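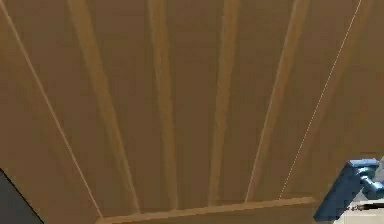
Deirdre Quinlan reckons I should have stopped at the free tier. She wrote to say that her own trial of Pataser ran out before she had got one useful hour from it, and that anyone paying for practice furniture in a simulator ought to ask what they are practising for. Fair enough. I paid anyway, and I'm only partly sorry.

Pataser is a furniture pack for simulated robot arms. You get 20 models, mostly wooden, and a set of ready-made tasks to go with them. The sales page promises "true-to-life handling". I'd call the handling tidy, and leave it there.

## The models

They look decent enough. Slats are properly raised, with shading down their sides, and a rail has a front face as well as a top edge. The grain is faint banding and little more. If your software needs to tell one board from the next by its surface, expect trouble, as the brown is very even from one end to the other.

Close to, the gripper is mostly flat blue blocks, with one rounder grey-blue joint. I don't mind that. I do mind that the manual has 334 pages and spends 3 of them on contact settings, where I spent most of my week.

## The tasks

Out of the box, 8 tasks ran without my touching anything. The others wanted a file path changed or a joint limit loosened. Velimir Janevski tried the same pack on an older machine and had worse luck, though he admits he skipped the update.

Friction is my main complaint. The default value is so generous that a poor grasp holds when it has no business holding. Turn it down and the arm starts dropping things, which at least I believe. There's no note saying where the default came from. I asked support in August and got a link to the sales page.

## Against Matos

Matos costs less, has fewer pieces and looks plainer. It also tells you how each weight was worked out. For testing a grasp I'd trust it first. For showing a client what a job might look like, Pataser wins easily.

**Verdict:** fine for demos, doubtful for training. Wait for a discount, and check the friction before you believe a single result.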